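Site infrastructure inspection, Gedbridge East, Phase 1 roads and drainage
Inspected by: Rattana Duangkaew
Accompanied by: Emlyn Craddock (Kongkaew, groundworks)
Month: December. Start 7:30 a.m.

Status codes: OK, ACTION, HOLD. HOLD means no further work at that location until reinspected.

## A. Access and traffic

- [x] **A1. Site entrance off Brelham Road.** OK. Gates open inward, sight lines clear both ways.
- [x] **A2. Wheel wash.** OK. Settling tank emptied Tuesday per log.
- [ ] **A3. Pedestrian route, entrance to compound.** ACTION. Barrier feet missing at two joints. Refit before the next concrete delivery.
- [x] **A4. Speed limit signs.** OK.
- [ ] **A5. Temporary signals at highway tie-in.** ACTION. Battery log not signed since the last changeover. Craddock to bring it up to date.

## B. Excavations

- [x] **B1. Storm sewer trench, manholes 4 to 7.** OK. Trench boxes in place, ladder within reach of the work area, spoil set back from the edge.
- [ ] **B2. Foul sewer trench at Plot 26 frontage.** HOLD. Box removed ahead of backfill and one side has started to slump. Fence off and reinstall support before entry.
- [x] **B3. Utility locate drawings.** OK. Current revision held in the compound. The Grurnthorpe water main is marked on the ground and matches the drawing.
- [x] **B4. Daily excavation register.** OK — entries complete, though handwriting on several is close to unreadable. Print names from now on.

## C. Drainage and attenuation basin

- [x] **C1. Basin side slopes.** OK. No erosion channels after the weekend rain.
- [ ] **C2. Outfall headwall.** ACTION. Edge protection ends short of the wing wall. Extend to the return.
- [x] **C3. Silt fence, south boundary.** OK. Full length walked, stakes firm.
- [ ] **C4. Pipe stack, 200 mm.** ACTION. Chocks missing on the downhill side.

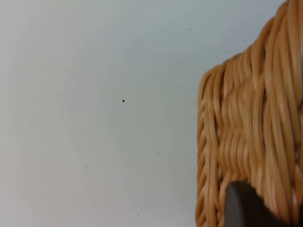 ## D. Compound and welfare

- [x] **D1. Drying room and toilets.** OK.
- [x] **D2. Fire extinguishers.** OK. Tags in date.
- [ ] **D3. Fuel store.** ACTION. Drip tray full of rainwater. Empty through the interceptor, and log it.
- [x] **D4. First aid box.** OK. Restocked by Decha Wannasri.

## Follow-up

B2 reinspection Friday, Duangkaew. All ACTION items to be closed by the same visit and initialed on the compound copy. Item 73 on the running defects list (loose curb at the turning head) stays open pending the paving crew.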